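I've had the Zokura sorting kit for most of May now, and a few of you have been asking whether it's any good, so let's talk about it (finally!).

Quick background if you missed the last post. Zokura sells a tabletop arm as a kit, and you can add a sorting package on top of it. You teach the arm what goes where, press go, and it works its way through whatever jumble you've given it. The arm plus the sorting package came to $2,835 with shipping, and the arm alone is $2,131 if you already have software you like. I went for the whole thing. I am weak.

Setup took me most of an afternoon, and a good chunk of that was cables. The printed guide is fine up to the calibration step and then it sort of shrugs at you. My friend Man-sik Joo, who has built more of these than I have, told me to skip the guide at that point and just run the calibration twice. Worked like a charm. I don't know why it isn't in the box!

For the test I wanted something messier than the nice clean blocks in the demo, so I went with three boxes with holes in the top and one big pile of stuff. Toys, cloths, cans, spiky rubber balls, wrappers. The works.

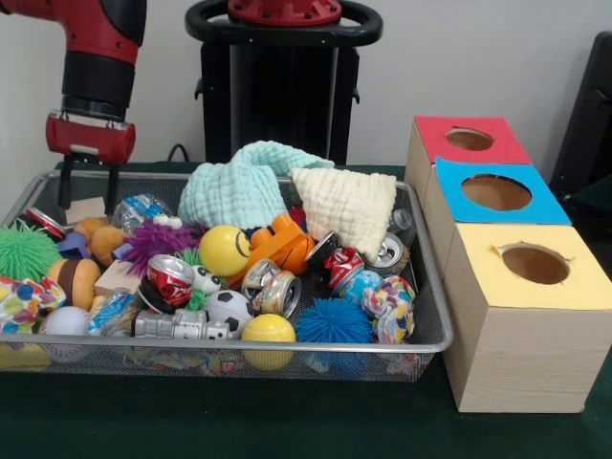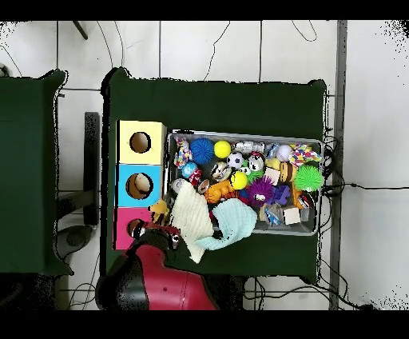
The sorting test, boxes and all. In the second shot the gripper has hold of something red and black over the pink box.

Balls were the easy part. It's really good with the spiky ones, I think the little spines give the fingers something to hang on to. Crushed cans went better than I expected too, apart from the flattest ones, which it kept nudging along instead of picking up. Cloth is where things get slow. It'll grab a corner, lift, and then stand there thinking about its life choices while half the towel is still buried under everything else. Clear wrappers were the worst by far. Sometimes it just didn't see them.

I let it go for 200 picks in total, spread over a few evenings, and had to step in on 13 of them. Mostly wrappers, a couple of cloths. For a kit at this price I'm pretty happy with that!

Stuff I'd change: the fingers it ships with are slim, great for getting down into a pile but not so great on anything smooth and round. Stisatero makes softer pads that are supposed to fit, and I've got a set on order. The app also logs you out any time your laptop goes to sleep, and that got old fast.

Would I buy it again? Yep, if you like to tinker. If you want something that runs right out of the box, I'd wait a version or two. I'll post again once the new pads show up and I've had another go at those wrappers.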